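Home | Local | Business | Schools | Weather | Sports | Letters

Loose screw behind pinched fingers and dropped towels, Jendham laundry project says

Last updated 4:40 p.m. | 38 shares | 12 comments 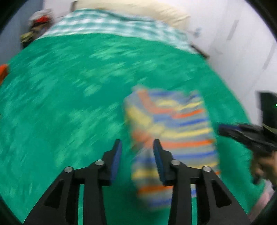

The folding lessons at the Trakard training house in Jendham are back on this week after a stop that lasted most of July, and the people who run them say they have finally got to the bottom of why a batch of hand-held grippers kept letting go of the laundry, and why one of them closed when it shouldn't have and gave a worker a badly bruised thumb.

The short version is that a small screw was working itself loose. The longer version took a good deal of head-scratching, and anybody who has ever tried to find a rattle in an old car will feel for the folks who had to track it down.

Trakard, which rents two houses on the east side of town, has spent the past year collecting examples of everyday chores so that a household robot can be taught to do them. Workers carry the grippers from room to room and use them in place of their own hands to pick up shirts, smooth out blankets, fold towels on the bed and put the whole lot away again. The movements are recorded, and the recordings are what the robot learns from. The project had 3,279 of them on the books when the trouble came to light, most of them involving laundry of one kind or another, and the company had been hoping to have the bedroom chores wrapped up before school started.

The first signs were easy to shrug off. A washcloth would slip out on the way to the pile, or a corner of a towel would come up and then flop back down, and the worker would sigh and start that fold over again. Everybody assumed the rubber pads were getting slick from lint, which does happen, and for a couple of weeks the cure was a damp rag and a fresh set of pads from the supply closet. It helped a little, or seemed to, and the work went on.

Then came the pinch. A worker was leaning over a bed in the smaller house, clearing a fold of fabric from between the fingers with one hand while holding the grip with the other, when the fingers snapped together with more force than they should have. The worker's thumb was caught at the nail. It was iced on the spot and looked at that afternoon at the walk-in clinic on Skoltar Road, and we are glad to report that nothing was broken and that the worker was back on the schedule after a few days off. All the same, it was a nasty surprise, and the company stopped all gripper work in both houses before supper.

The grippers were boxed up and driven over to Manalo, the machine shop behind the old feed store that put them together in the first place. The shop took each one apart on the bench and found the same thing again and again. One of the pivot screws that hold the moving arms together had been backing out a tiny bit at a time with every squeeze. With the screw snug, the two fingers meet evenly. With it loose, one finger lags behind the other, the grip is lopsided and weak, and a towel slides right out. Now and then the slack arm would hang up on its neighbor, and when it came free it did so all at once, which is what the shop believes happened on the day of the accident.

In a written report shared with this paper, Manalo took the blame for leaving out a thread-locking compound on the most recent batch, and said it should have caught the mistake before the tools went out the door. Of the 141 grippers in that batch, 30 had a screw loose enough to turn with a fingertip. The rest were tight, but the shop has redone them all anyway, at its own cost, and has gone back over the older ones while it was at it.

There is still the matter of the recordings. A robot that learns from a tool that is dropping things may well pick up some bad habits, and Trakard decided it would sooner be fussy now than sorry later. It has set aside 1,638 recordings made with the suspect batch, and a few of its office staff are going through them one by one to see which are good enough to keep. The company expects to throw out a fair share of the folding and to keep more of the plain pick-up-and-put-down work, where a slow finger did less harm. None of the questionable recordings had been used for training yet, it said.

A few things have changed in the houses, too. Each worker now checks the screws with a little wrench at the start of a shift and again after lunch, and there is a paper checklist taped up by the front door to be signed both times. Cloth that gets bunched up in the fingers is to be pulled free with the tool set down flat, never while it is being held. Workers have been told they can stop at the first odd click or wobble without losing pay for the time, and the company says it wishes it had spelled that out from the beginning, seeing as more than one person had noticed a clicking noise and figured it was only them.

The bedroom work started up again first, with towels and pillowcases, and the kitchen chores will follow once the last of the repaired grippers come back from the shop. The county's workplace safety office was told of the injury and has asked for a copy of the Manalo report, but had not set a visit as of press time.

Trakard had planned an open house at the larger of its two places so that neighbors could come by, try out a gripper and have some lemonade on the porch. That has been pushed back to the fall. Anyone who already put their name down will be contacted with a new time and does not need to sign up again, and the company is still looking for donations of clean, gently used bath towels and children's clothes, which can be left in the bin beside the side door of the larger house until 6 p.m.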